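Funda isotérmica Stotell para botella (750 ml)
Bestska · Accesorios de vino · Fundas y transporte

Disponible. Envío en 3 días laborables.
Precio: 35 €

Para llevar una botella fría a cenar a casa de alguien y que llegue fría. Sin más. Tejido exterior negro, forro aislante, cremallera y asa corta. Vale para blanco, rosado y la mayoría de espumosos. Para botella borgoñona ancha entra justa, mejor enfriarla antes y meterla seca, que mojada se atasca.

La Stotell aguanta 90 minutos con la botella recién salida de la nevera. En coche al sol menos, claro. No lleva gel dentro; si quereis alargar, la placa Arkeson se mete por el bolsillo trasero (se vende aparte).

Detalles
Capacidad: una botella de 750 ml
Forro: aislante de 3 capas
Cierre: cremallera vertical
Color: negro. El burdeos vuelve en julio
Plegada ocupa poco, cabe en el cajón de los trapos
Fabricante: Ayala

Magnum no entra. Nos lo preguntan cada semana. Para magnum hay un modelo más grande, también de Ayala, ahora mismo agotado, escribidnos y os apuntamos. 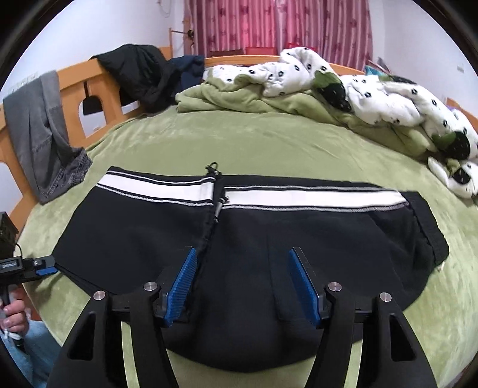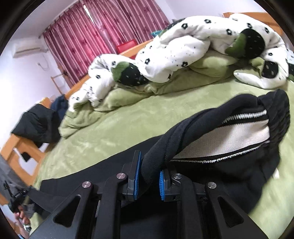
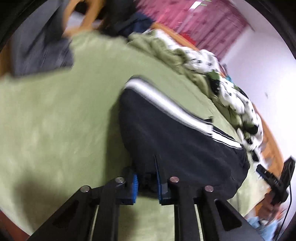
Tejido negro sobre la cama.

Lavado
A mano, agua fría, jabón neutro. Nada de lavadora ni secadora. Si se derrama vino dentro, aclarar el mismo día y dejarla abierta boca abajo toda la noche. Con tinto el forro puede quedar manchado, no afecta al aislamiento pero la mancha se queda. Lejía no!!

Qué viene en la caja
La funda, la tarjeta de cuidados y una bolsita para guardarla. La botella no, ni el sacacorchos.

Regalo
Envoltorio gratis, hay que marcar la casilla antes de pagar. Tarjeta escrita a mano si nos ponéis el texto en observaciones. Corto por favor. El vino para acompañar se pide aparte y sale en otro paquete, asi que puede llegar en distinto día.

Bordado
Iniciales en el asa, hasta tres letras. Lo borda Ánh Diệp en su taller y suma una semana al plazo. Las fundas bordadas no se pueden devolver, revisad bien las letras. También hacemos pedidos para restaurantes y bodegas con logo propio, precio según cantidad. Mandad el logo en vectorial, una captura del móvil no sirve.

Devoluciones
Sin usar y con etiqueta, sin problema. El porte de vuelta lo paga el cliente salvo que venga defectuosa. Si la cremallera falla, foto y número de pedido al correo de la tienda y mandamos otra.

Opiniones
«La uso para el cava. Bien.»
«El asa un poco corta para mi gusto, lo demás perfecto. Llegó antes de lo previsto.»
«Pedí dos, una con iniciales. La bordada tardó pero quedo preciosa.»

También en esta sección
Placa de frío Arkeson
Tapón para espumosos
Bolsa de transporte para seis botellas

Ficha actualizada: 6 sep 2026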